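Once you follow more than 100 sites, a feed reader turns into a second inbox. Mine had 102 sources and 2,095 unread items in December.

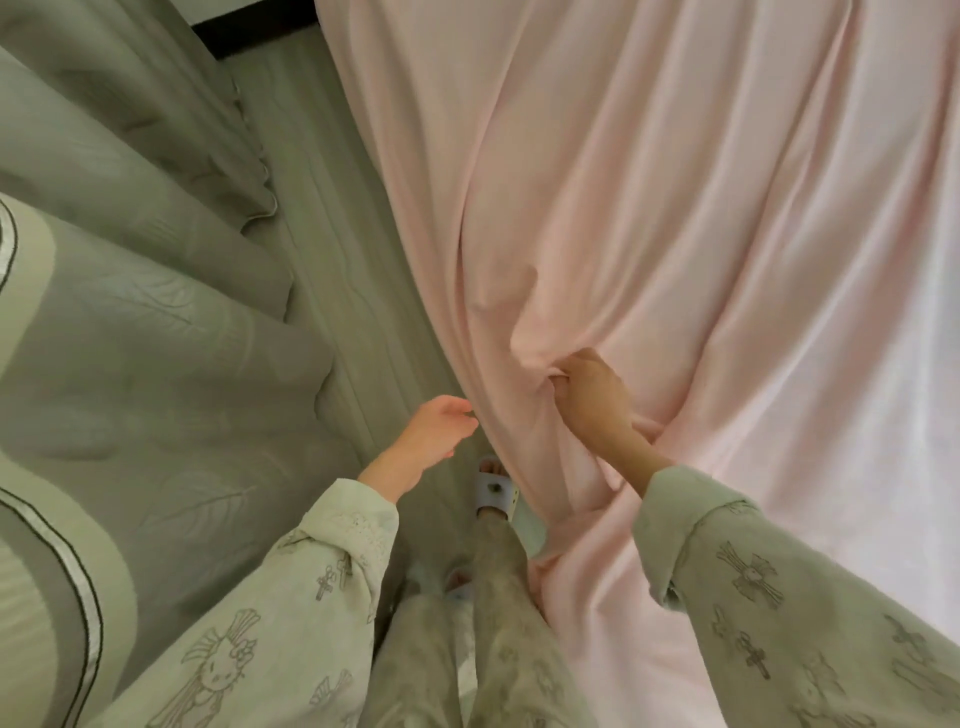

Start with the sources you skip every day and unfollow them. Put the rest in three folders:

- **Daily**: read in full
- **Weekly**: skim the titles
- **Reference**: search only

Sem Nijs mutes keywords too, mostly product names.
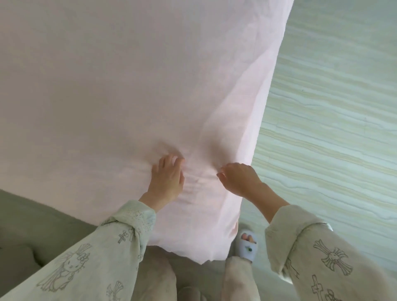 Set old items to expire after a week if your reader allows it. I go through the Weekly folder on my phone between chores. Export your OPML file before any big cleanup and keep it with your backups.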